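Chapter 4
Crochet in Rows: Turning, Counting and Keeping the Edges Straight

In this chapter
Working a foundation chain that isn't too tight
Turning chains for each of the basic stitches
Finding the first and last stitch of a row
Joining a new ball and weaving in the ends
Practice piece: the Sembiring dishcloth

By now you can make a slip knot, work a length of chain and put a double crochet into it. Most people reach this stage in an evening or two. The next difficulty is nearly always the same one. You start with a tidy strip, work for an hour, and find that the piece has become a triangle.

The stitches themselves are usually fine. What has gone wrong is at the edges, where a stitch has been missed at the end of one row or added at the start of the next. This chapter deals with rows only. Working in the round has different rules and is left until Chapter 7.

All stitch names in this book are the British ones. If you are following a pattern printed in the United States, what we call double crochet will be called single crochet, and our treble will be their double. Check before you start, as the two versions of a pattern can differ a good deal in size. 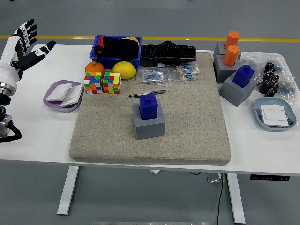
The samples for this chapter were worked by Melur Sitompul in Bestley cotton, double knitting weight, on a 4 mm hook. Any smooth, light-coloured yarn will do for practice. Avoid anything fluffy or very dark until you can find your stitches by touch, and avoid yarn that splits. If the hook keeps catching single strands, try a hook with a rounder head before blaming your hands.

4.1 The foundation chain

A tight foundation chain pulls the bottom edge in and makes the first row hard work. If yours curves like a bow when you lay it flat, go up one hook size for the chain and change back for row one. Some people do this every time and think no more about it.

Each chain has a front and a back. The front looks like a row of flattened Vs. The back has a line of small bumps running down the middle. You can work the first row in any of three ways:

Under the top loop only. Quick and easy to see, but it can leave small holes along the bottom.

Under two loops. Firmer, and the usual choice for cushions and bags.

Into the back bump. Slow at first. It leaves a neat V along the lower edge that matches the top of the finished piece.

Choose one and keep to it for the whole row. The loop on the hook is never counted as a chain, and neither is the slip knot.

4.2 Turning chains

At the end of a row you turn the work and make one or more chains to bring the hook up to the height of the next row. The number depends on the stitch.

Double crochet: 1 chain, not counted as a stitch.
Half treble: 2 chains, counted or not according to the pattern.
Treble: 3 chains, counted as the first stitch.
Double treble: 4 chains, counted as the first stitch.

The last column of your mistakes, if you keep a note of them, will probably have treble in it. When the turning chain counts as a stitch, you must miss the first stitch of the row and work into the second. At the far end, the final stitch goes into the top of the turning chain from the row before. Leave that one out and you lose a stitch every row.

Turn the work the same way each time, like the page of a book. Clockwise or anticlockwise makes little difference, but swapping between them gives an uneven edge.

4.3 Marking the ends of the row

Put a marker in the first stitch of the row as soon as you have made it. When you come back along the next row, that marked stitch is the last one to be worked. Move the marker up and carry on. Clorix locking markers are sold for this, but a safety pin or a scrap of contrasting yarn does just as well.

On a wide piece such as a blanket, place extra markers along the row at regular intervals. A Trongate lap blanket, given in full at the end of Part Two, has 162 stitches to the row, and finding a mistake in one small section is much easier than going back over the lot – particularly late in the evening.

If you do find that you are a stitch out, look at the two ends first. Pull back to the row where the fault is. Adding a stitch in the middle to make up the number will show, and the edge will still lean.

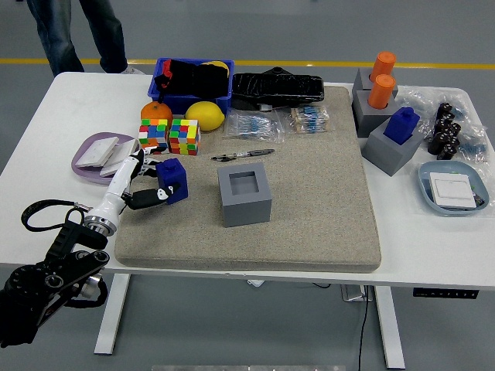 4.4 Joining a new ball

Join at the end of a row where you can. Work the last stitch until two loops are left on the hook, drop the old yarn, and draw the new yarn through both loops. Leave tails of at least 15 cm. Turn, make your turning chain with the new yarn and continue, holding the tails out of the way at the back. Knots work loose in the wash and are best avoided.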